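Is the Pandosico sleep coaching program worth it for someone with high blood pressure?

Posted by Tatiana Šimek in Heart and Circulation

My doctor's office in Clesdale has started handing out leaflets for a sleep coaching program called Pandosico. The leaflet says that people with high blood pressure who finished it "saw their readings improve," and that it was tested on 3946 adults. It costs $486 for the full course and my insurance won't touch it.

I've had high blood pressure for six years and take one pill a day. I sleep badly, maybe five hours a night, and I don't doubt that bad sleep does me no good. What I doubt is the leaflet. It gives no size for the improvement, just an arrow pointing down. I asked at the front desk and was told to look at the website, where I found the same arrow, only bigger.

Has anyone here read the study itself? And does coaching do anything you couldn't get by going to bed on time?

Saturnino Manzano

I read it in November when my wife got the same leaflet. It's free to download if you dig through the website long enough, under "Our science."

So, 3946 people signed up. 2665 of them sent in a blood pressure reading at the end. The rest dropped out or stopped answering, and the paper gives them one sentence. I would guess that the people who quit are not the ones who were doing great. When you leave them out of the average, the average gets prettier.

The drop in the upper number, among those who stayed, was 2 points. My own cuff gives me a bigger difference than that if I take it twice in a row without getting up from the chair. A small drop can matter if you spread it across a whole country, I'll grant them that, but for one person paying out of her own pocket it's thin.
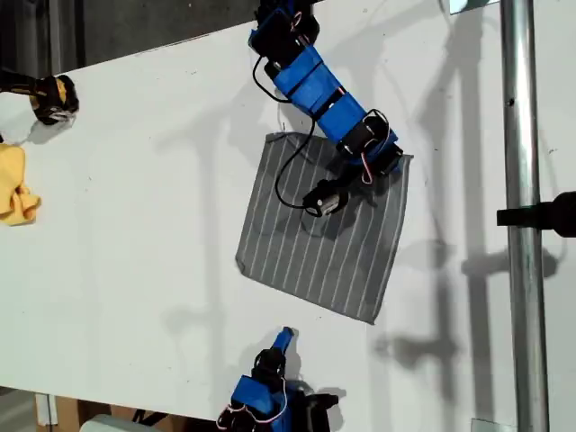
The other thing that bothered me is the comparison group, or the lack of one. Everybody in the study got the coaching. Nobody was put on a waiting list or given a plain booklet. People often join these things right after a scary reading, and a scary reading tends to come down somewhat the next time whatever you do. People also start taking their pills more regularly when they know somebody is going to ask for their numbers. The paper doesn't say whether anyone changed medication during the twelve weeks. I wrote to the contact address to ask and got a discount code.

None of this means that sleep is unimportant. If you snore or wake up choking, ask your doctor about a sleep apnea test before you spend a dime on coaching. Apnea and high blood pressure go together a lot, and an app won't treat it. And don't change your pill on the strength of any of this without talking to whoever prescribed it.

Ľubica Holub

I did the course. The coach was pleasant and I did sleep better, closer to six and a half hours by the end. My blood pressure stayed where it was. Most of the advice was to get up at the same time every day, no coffee after lunch, and get out of bed if you've been lying awake a long time. My library had a book on treating insomnia that said the same and went into more detail. The weekly call kept me at it, I suppose, so if you're the sort who needs that it might be worth something to you. I wouldn't pay full price again.

Watch the renewal. They signed me up for a second round and it took three emails to get out of it.

Boris Matoušek

My cousin used Ritis drops for sleep and her pressure went right down, no coaching needed. Might be worth a look.

Comment from Saturnino Manzano: Down from what to what, and was she on anything else? Tatiana, please check with your pharmacist before adding drops of any kind to a blood pressure pill.

Comment from Tatiana Šimek: Thank you both, I'll skip the drops. My husband says I do snore, so I've asked for the apnea test. The leaflet is in the recycling.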